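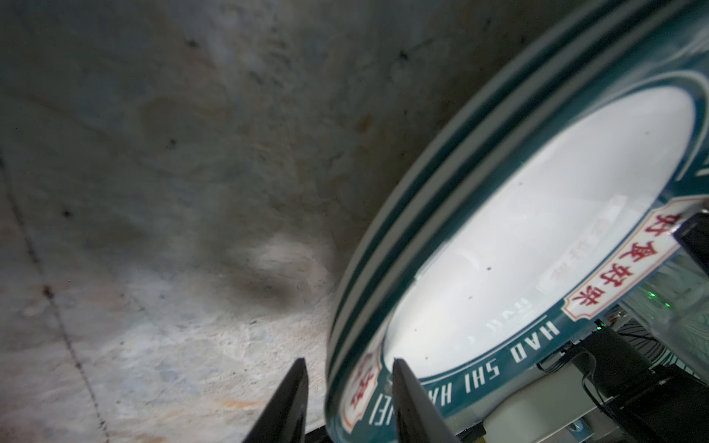 Wrist view of the gripper at a round tin with a teal and cream striped rim.

Version two of the handling rules is out

The second edition of our shared rules for gripper work went up on the Flisisent pages on 2024-07-15, and I'm delighted with it! It is shorter than the first, it uses far fewer words that need looking up, and it finally says something useful about shiny objects.

Anyone who has tried to write a rule for glossy surfaces will know why that took a while. A pale, reflective panel picks up whatever is near it, smudges included, and two people labelling the same view can disagree about what is printed on the thing and what is only a reflection. The new wording is simple: label what belongs to the object, mark reflections as reflections, and if you can't tell, use "unsure" and move on. The teams at Nollen and Vastden both tried this on a batch of 200 views in March, and the arguments in the margin dropped to almost nothing.

Lettering gets its own page now. Copy only what you can read, in the script it is printed in, and stop where a finger covers it. "HAO SHI HA" stays "HAO SHI HA" in that view, even if you're sure how it carries on. The same goes for Chinese characters - if four are clear, write four, and leave a fragment as a fragment.

The other big change is the approach rule. Fingers should be open before they come near a rim, and the operator should pause there long enough for a clean view to be saved. Vastden asked for a pause of 30 frames, which felt long to me at first, but I've come round to it completely. It makes the later checking so much nicer, and you can see the edge you mean to grip.

Cables and loose kit next to the work area are covered in section four. The old text said "tidy", which meant something different in every lab. Now you check that no cable can reach the path of the arm, and you write that check in the log before the first run of a session.

We had 291 comments on the draft, many of them from the Cisneros group, who sent wonderfully blunt notes on every page. Nearly all have been answered in the comment sheet. The open ones are mostly to do with lids that are tilted when the arm reaches them, and whether a rim grip should count as a separate task. I'd love to hear from people with strong views on that!

If you are partway through a job under the first edition, finish it under the first edition and put the edition number in the log. New jobs use the second. Comments on tilted lids can go straight into the sheet, from row 328 onwards.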